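Reading time: 2 min

4 Handling cloth and other soft items

This section applies to anyone using the Fasisow hand-held gripper at the Semville or Ludau sites. Read section 3 (Daily checks) first.

4.1 Before you start

1. Check both finger pads for tears, lint and trapped threads. Wipe them with a dry cloth.
2. Keep the vent slots on the body clear. Do not put tape or labels over them.
3. Clear the table of anything that is not part of the task.
4. Tell people working nearby that you are about to record. Anyone who does not want to be recorded must be given time to move.
5. Tie back long hair and remove lanyards.

NOTE: A session must not run for longer than 90 minutes. Take a break away from the table before you begin another.

4.2 Picking up

1. Lay the item on the table in a loose heap. Do not fold it unless the task sheet says so.
2. Open the fingers fully and bring them down on either side of a raised fold.
3. Close the fingers slowly until the pads hold the cloth. Stop there. Squeezing harder does not improve the grip and wears the pads.
4. Lift straight up, then pause for a moment before moving sideways.
5. If the item slips, let it fall. Do not catch it with your free hand. Mark the attempt as failed and start again from step 1.

CAUTION: Keep your free hand at least 200 mm from the fingers while they are moving.

CAUTION: Do not pick up anything with pins, hooks or open zips. These will cut the pads.

4.3 Holding and putting down

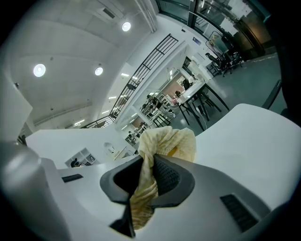

Issue 3 – Page 17

1. Hold the cloth clear of the table with the fingers closed around it. Part of it may bunch up above the fingers and part may hang below. Both are acceptable.
2. Make sure that no loose end covers a vent slot.
3. Lower the item until it touches the table, then open the fingers. Do not shake it free.
4. If a thread stays caught in a pad, switch off the gripper before you remove it.

4.4 Pad life

Replace both pads together after 2,000 closings, or sooner if the surface looks shiny or has come away at the rim. Use only pads supplied by Sýkora. Write the change in the site log, with the serial number of the gripper.

For hard or heavy items, go to section 5.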